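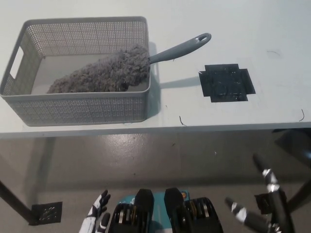 Slide 2 - Storing dusters in open baskets

Speaker notes, Tuấn Lò. Housekeeping methods session, Culetcombe, 27th April. Slot is 16 minutes, leave three for questions.

Start with the problem as it came up at the Cimudcombe site. Microfiber dusters were being kept upright in closed tubs. The fibers at the tip took the weight of the handle and set flat. A flattened head still picks up dust on a shelf but misses the back corners.

Basket requirements. Perforated walls so air can reach the head from the sides. Solid floor so that shed dust stays in the basket and gets wiped out once a week. A handle cutout in the end wall helps when the basket sits on a high shelf. Gray is fine. Lids are not.

Placement. The head goes in on the diagonal, flat on the floor of the basket, and the handle rests over the rim. The diagonal gives a long head more room than laying it parallel to the wall. Point out the oval hole at the end of the handle - people ask why we don't just hang everything. Hooks work at Thampi, where the cupboards are deep. At Cimudcombe the cupboard door hits the heads.

Slide 3 - Taking out and putting back

Grip the handle near the head. Held at the far end, the head swings and drags on the rim, and the fibers catch in the square holes. 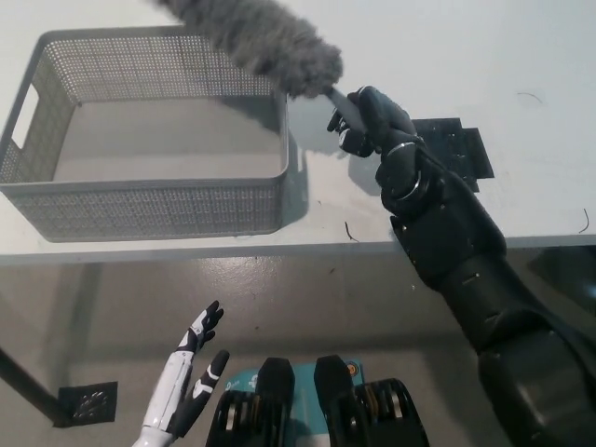
Lower the head before letting go of the handle. Dropping it from rim height puts dust on the table, and then the table has to be done again. If the basket moves when the handle touches the rim, it is too light for the duster and needs to go against a wall.

Shake the duster out before it goes back. Outdoors if possible, otherwise over a bin.

Slide 4 - Surface around the basket

Wipe the tabletop last. Dark strands show up on white and are easy to miss on anything else, so check from a low angle near the front edge. Go around tape marks, not over them - a cloth lifts the tabs. 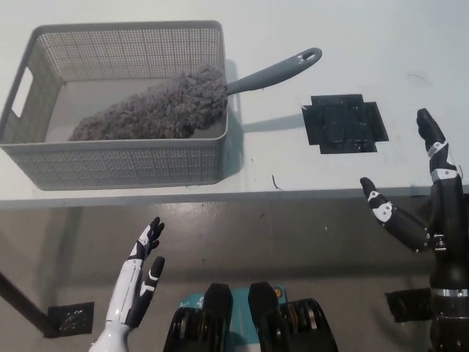

Duster stored on the diagonal, handle over the back-right rim.

Inspection interval from the Clodareo sheet is unchanged. Next revision in October. Handouts are by the door.

Questions.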